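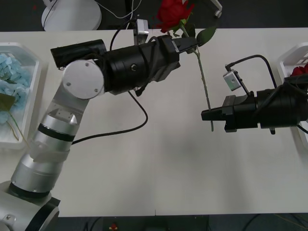
The cell in Tindville was quiet for almost 10 minutes before I understood that the left arm was not thinking. It was stopped. There was no alarm and no message on the screen, only a flower in the fingers and a program that waited for something.

I should explain the task first. We pass a rose from one arm to the other and then place it in a tray. The arms are driven by Sisirum, our own small control program, which is now at version 14 and has more patches than I want to admit. The handover has a simple rule: the second gripper closes, it reports that it holds the stem, and only after this the first gripper opens.

The fault was in the report. A rose stem is thin, and the fingers were closing almost to the end of their travel. The program has a limit there. If the fingers are nearly shut, it decides that there is no object between them. So the right side was holding the stem, but it answered "empty", and the left side refused to let go.

Until here it is only annoying. The bad part was my repair. I made the limit smaller, I ran the handover again, and it worked for the whole morning. After lunch the right gripper missed the stem completely and still answered "holding". The left one opened. The rose fell on the table, and the right arm carried nothing to the tray, very politely.

A rose on the table is not a danger. But in Prurnik, where I worked before, the same kind of arm was moving glass bottles, and I would not like to explain there why I changed one number and did not test the missing case.

Then I did a second mistake, which I write down because I was ashamed of it. I reached in to pick up the flower while the program was only paused. The wrist made a small correction and pushed my hand. It did not hurt. The stop button was 60 centimeters from my other hand and I did not press it.

Now the rule for "holding" uses 2 signals, the finger position and the motor current, and they must agree. If they do not, both grippers stay closed and the screen says why. I also test every change with no flower at all — this takes one minute and I had always skipped it.

The current signal is still noisy when the fingers touch a thorn. I will try a softer pad in March.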